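House rules for a two-arm table 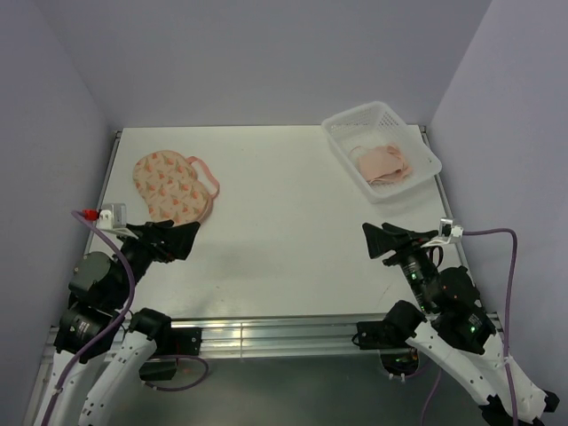 Drita Stojanović
Lab lead, Pilura

We keep the rules for our table short enough to fit on one sheet. There are six, and these are the ones people ask me about.

Both grippers start apart, with open tabletop between them. An arm does not cross the middle until the other one has stopped.

Cables get checked by hand before power goes on. Follow each one from the wrist camera down to the rail and leave slack at every joint - a tight cable will pull out sooner or later.

Only the items for the task go on the table. With the sleep mask, lay it flat and let the strap fall where it wants. We used to straighten the strap every time, and Thiện Cao talked me out of it in October. Real straps don't lie straight.

Log the run even if you stop it early. We threw out 47 last year for missing notes.

Speed limits are on the back of the sheet.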